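Tinddale break room, tableware check, December

Bowls, green, stacked: no chips found on the rims. OK.
Cups, cream: glaze sound. Two from the back shelf had hairline cracks and were thrown out. Replacements ordered from Zirkum.
Spoons: no sharp edges. OK.
Chopsticks, black: no splinters. Keep bundled.

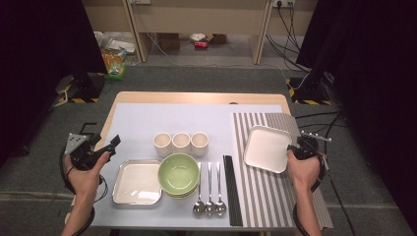

Table edges: corners rounded, no rough spots. OK.
Striped placemat: pull back from the front edge so it doesn't get caught on a sleeve. Comment left for the evening shift.
Carpet: flat by the door, one seam lifting near the sink. Tape for now, report to Long.
Shelf above the sink: bracket tightened. Check again at the next round.
Dish cabinet, unit 603: left hinge loose. Not fixed yet, waiting on screws.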